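2018-09-07

I've been using the Nidska pick-and-place pack for two months now and I like it a lot, so this is going to be long. Short version for those skimming: if you already have a humanoid and you're tired of writing arm motions by hand, get it. If you don't have a robot yet, it won't help you choose one.

Nidska is made by Vovulora. It's a software licence plus a thin binder of setup cards, and it teaches an arm to pick something up from one place and put it in another. You guide the arm through the job, it records what you did, and after enough rounds you let it try on its own. I paid $228 for the single-robot licence. The binder came in the mail, which I found oddly charming, and the software is a download.

I did all my testing with fruit and wicker baskets. The binder suggests foam blocks for the first lesson and I skipped straight past them (sorry, Vovulora). Fruit is more fun! No two pieces are the same shape, some of them roll, and you find out very quickly if the grip is too hard.
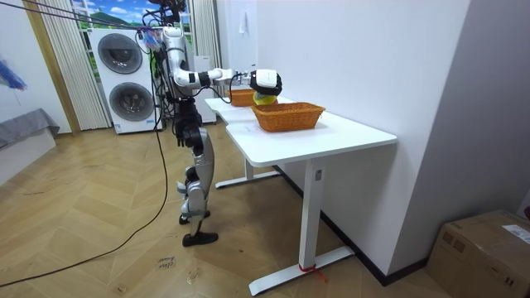 *Holding over the rear basket. Mango, most likely.*

Setup took me an afternoon. Most of that was the calibration, where you touch the hand to a set of points on the table and the software works out how high the surface is and where the edges are. The cards are clear and have nice big drawings. My one slip was doing the calibration, then nudging the desk to get at a cable, then wondering why every reach was landing short. There's a quick re-check on card 2 that would have caught it. I run it every morning now and it's over before the kettle boils.

The recording part is where I fell for the thing. You press start, move the arm, press stop, and it asks you to keep or bin the take. That's the whole screen. No menus hiding in menus, no naming each file. I've used other teaching tools where I spent more time on labels than on the robot, and going back to them now would hurt. You give the job one name at the start and Nidska numbers the takes for you.

The binder says you can expect a usable result at 70 kept takes. I thought that was sales talk, but it matched what I got with simple round fruit on an open table. Long fruit was slower to come good, and anything that had to come out of a basket was slower again. 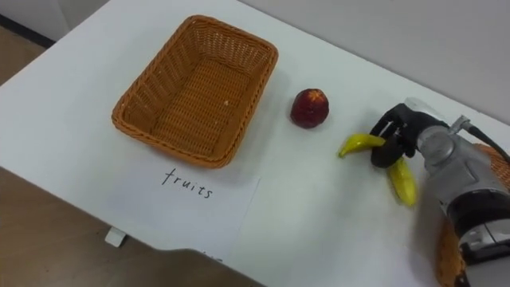

Grip choice is the feature I'd show off to a friend. You don't tell Nidska where to hold each item; it picks that up from your takes, so it pays to be fussy about your own habits. I started out grabbing long things anywhere I could reach, and the learned grips were just as sloppy as mine. Then I made myself take every banana across the middle, with an end sticking out on either side of the fingers, and the tries that followed were so much steadier. Same story with spacing: leaving a loose piece like that dark red one out on open tabletop, well clear of the basket, gives the fingers room to come in from the side. I also label my spots with plain paper and a pen. The sheet reading "fruits" is only for me, as the software doesn't read it, but I'd be lost without my bits of paper once I've got a few jobs on the go.

Now for the parts I don't love. Reaching down inside a basket is still the weak point. Nidska treats the rim as something to stay away from, which is sensible, but out of the box it stays away by a very wide margin and the hand likes to stop and think above it. There's a slider called "edge comfort" that brings it in closer. It's set per job, not per basket, so if you have a tall container and a low one you have to pick a value that suits both. I wrote to Vovulora and got a friendly reply saying a per-container setting is planned for January.

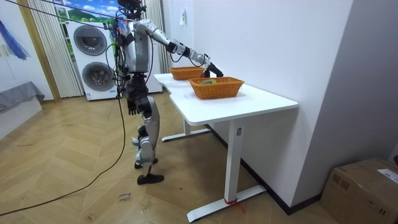

Until then my fix is to record a bunch of takes that go straight down over the centre, and hardly any from the side. It isn't in the binder. I picked it up from the Ojeda users' board, where there's a great long thread on baskets, bowls and one person's fish tank. Join that board if you buy this. It's a friendly place and the answers are better than the official help pages.

Watching the pauses also taught me to use the replay tool, which I'd ignored at first. It shows the last try as a simple moving line, with a mark wherever the arm slowed down. Click a mark and you can add a fresh take from that exact spot, without redoing the whole reach. Brilliant. It saved me hours, and I wish it were on the main screen in place of the battery graph.

Small grumbles:

- The stop sound and the error sound are far too alike.
- You can't undo a binned take.
- The binder rings pop open if you look at them sideways.

And a couple of things I didn't expect to enjoy as much as I do:

- The slow mode, which runs a learned job at a crawl so you can follow every joint.
- Copying a job to a mirrored layout. I swapped the front and rear basket spots and needed only a few new takes.

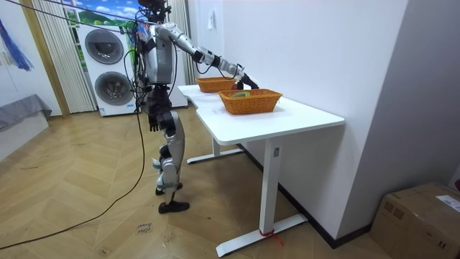 ## Compared with the Rostton kit

I had the Rostton kit on loan before this, so it's the fair match-up. Rostton has nicer graphs and lets you edit a path point by point, and if you like that sort of control you may well prefer it. I found I was editing all evening and running the robot for ten minutes. With Nidska it's the other way round. Rostton's help pages are better written, and its sounds are easier to tell apart too.

## Would I buy it again?

Yes, happily. I've already started on cutlery, which is going terribly so far (forks!), and I'll add a note under this review once I've got a full set of takes and a fair idea of how it copes with thin handles.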